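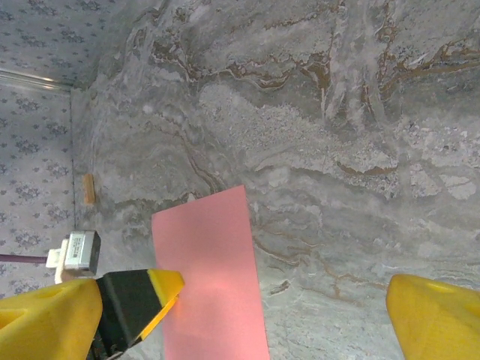
Um comprador da linha Segura escreveu-nos que, ao fim de 75 aplicações, o selante continuava sem alterar o tom da pedra, e pedia uma embalagem maior.

## Selante Bromex Segura para pedra natural

Impregnante de base aquosa para mármore e calcário em interiores — bancadas, peitoris e lambrins. Não forma película.

- Referência: 184
- Embalagem: 75 cl
- Diluição: pronto a usar
- Armazenamento: ao abrigo do gelo

A superfície deve estar limpa e isenta de ceras. Recomenda-se ensaio prévio em zona discreta, sobretudo em pedra com veios ferruginosos.

O formato profissional Priston, de cinco litros, estará disponível a partir de março, mediante encomenda ao distribuidor Arcombe.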